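The Night Shift at Briltis

The Vatell had been asleep for 8 days when Chanida Wongsuwan finally got the lid off her.

Everybody at Briltis called the big cutting table "her", even old Kyriakidis, who owned the place and claimed to have no feelings about machinery. She was thirteen metres of steel and stubbornness, and when she was running well you could hear the torch from the bus stop on Lanenbridge Road, a lovely tearing hiss like a giant unzipping a tent. Chanida had heard it on her very first morning as an apprentice and had stood at the gate grinning like a fool, sandwiches in one hand, boots still stiff from the shop.

Now there was only the drip of the water bed and the fridge humming in the canteen.

"It's the power supply," said Kyriakidis, from the doorway. He had his coat on. He'd had his coat on for an hour.

"It isn't the power supply."

"The man on the phone said it was."

"The man on the phone hasn't met her!" said Chanida, and went back in up to the elbows.

She loved this bit. She would never have said so to Kyriakidis, who was losing money by the minute and had 273 brackets promised to a boatyard by Tuesday, but oh, she loved it. The smell of warm dust and old coolant! The way each hose went off somewhere sensible, if you only had the patience to follow it! She had a torch strapped to her forehead and a pencil behind each ear (one for writing, one for poking) and she could have stayed until breakfast.

The arc would start, that was the puzzle. It would start beautifully, blue-white and fierce, hold for the length of a breath and then die, leaving a little dimple in the plate. She had a whole sheet of dimples by now. She'd changed the nozzle and the electrode. She'd checked the air, and then checked it again with Kyriakidis holding the gauge and complaining about his knees.

"Tell me what you're thinking," he said.

"I'm thinking she believes she's lost the plate."

"She's sitting on the plate."

"I know that, and you know that." Chanida slid out on her back and pointed her pencil at the far leg of the table, where the earth cable came down behind the scrap bin. "When did we move the bin?"

Kyriakidis thought. He took off his cap to do it. "Week before last. The new lad did it with the forklift."

They looked at each other, and then they both went for the bin at once, she pushing and he pulling, until it screeched back across the concrete and showed them the clamp. It was on. It was perfectly on, you'd have passed it a hundred times. But Chanida put her thumb to the lug and the whole cable came away in her hand, soft as a daisy, with only three or four bright strands left to show where it had been holding.
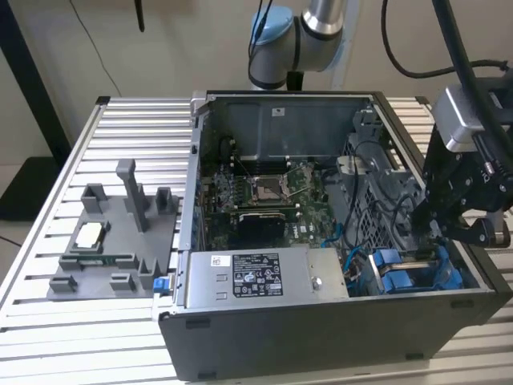
"Well, I'll be blowed," said Kyriakidis.

He found her a new lug in the tobacco tin where he kept the things he'd sworn he had thrown out. She cut the cable back to clean copper, crimped it, scrubbed the table leg with a wire brush until it shone, and bolted the lot down so hard that her shoulder clicked. He held the lamp for her and didn't mention his knees once.

Then she pulled down her visor, handed him his, and loaded the first bracket. The meter on the front of the cabinet said 2843, all the hours the Vatell had ever spent cutting, and Chanida gave it a pat for luck.

"Go on, then, girl," she said.

The arc lit, and it held. It went down into the plate and away along the line, round the first hole, round the second, sparks pouring into the water underneath like somebody emptying a bucket of stars, and the noise of it filled the shed right up to the skylights. Kyriakidis was shouting something. She lifted one ear defender to catch it.

"I said, do you want chips?"

"Yes!" she yelled back. "And a pickled egg!"

He went off to fetch them, and he was halfway to the gate before he remembered he still had the visor on.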